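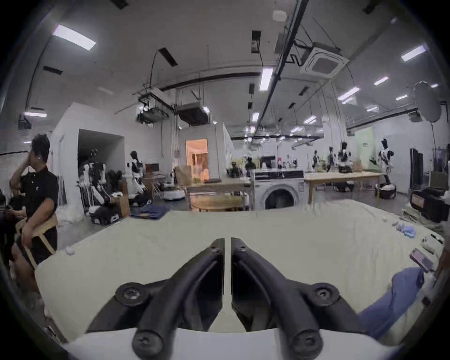
The demonstration hall, with the fabric table in front and the washing machine behind it.

Tips > Laundry > Folding and sorting > What I learned at a robot open day

In April my neighbor Uzma Lashari gave me a ticket for an open day about robots for housework. I am not a technical person. I write on these pages about laundry and linen, and I went to see how a machine would do the jobs which I do every week. I came home with a notebook full of small tips for people, and I share them now, with a few words about where each one comes from.

The place was a hall of the company Ekov. A guide, Ottmar Hellwig, took us through in groups of 19 visitors. In the hall there was a washing machine, long wooden tables, and several humanoid robots standing between them. On the table closest to us lay a big white and cream sheet full of wrinkles, with a folded blue cloth on it. I looked at these wrinkles for a long time. At home I would not have been able to leave them.

Start with a flat surface

Mr. Hellwig explained that cloth is one of the hardest things to handle for a robot, as it has a new shape every time you pick it up. A plate stays a plate. His people spend much of their time only on finding the corners of a towel.

This is also where most of us lose time. When you take a towel from the basket, do not search for the corners in the air. Put it down on the table, find one corner, and run your fingers along the edge to the next one. Then lift both corners together and shake once. With large sheets I do the same on the bed.

Pinch, do not grab

A gripper with two fingers takes the fabric only at the tips. I tried this at home with my thumb and first finger, and it makes a difference with thin cotton and with shirts. If you take the cloth with the whole hand, you press new folds in it, and you must smooth them out again. Take a small piece of the edge, pull gently to both sides, and lay it down.

For thick bath towels this does not work so well. There I still use the whole hand.

Keep the same order every time

Inès Baudry, who prepares the folding exercises for Ekov, told our group that each exercise is written down as a list of steps, and the steps are never changed in the middle. For a hand towel she has 8 steps. I have written my own list, which is shorter:

Lay the towel flat with the label down.
Fold the long sides to the middle.
Smooth from the center to the ends.
Fold in half, and in half again.
Put it on the pile with the round edge to the front.

The last point helps when you take one towel out of the cupboard later, as you do not pull the others with it.

Sort before you wash, and again after

One visitor, Said Ragab, asked if a robot could find the pair to a sock. The answer was yes, if the socks are lying apart from each other, and very slowly if they are in a heap. I think it is the same with my family. We now use a small net bag for socks. Each person has one, and it goes closed into the machine. Do not fill it more than half, or the socks in the middle will not get clean.

After the wash, make piles by shape and forget for the moment who owns what. All the flat things first — pillowcases, napkins, kitchen towels — and then shirts, and small pieces at the end. The hands get used to one movement and go faster.

Light and height

I had not thought about light before. Ms. Baudry said good light is needed to see the edge of white cloth on white cloth. In my laundry corner there was only a weak bulb of 400 lumens, so I bought one of 700, and I see now stains which I had missed before ironing. If you cannot change the lamp, put a dark towel under white things when you fold them.

The table should be as high as your hip or a little higher. Mine was too low, and Fabian Auer from the hardware store cut me four blocks of beech to put under the legs. My back is thankful to him.

Clear the floor

A robot on wheels needs a free way, and so does a person who carries a full basket and cannot see her feet. Before I begin I move the shoes, the boxes and the cat bowl to the side.

The next open day is on 28th July, and Uzma and I have already put our names on the list. I want to ask them about fitted sheets.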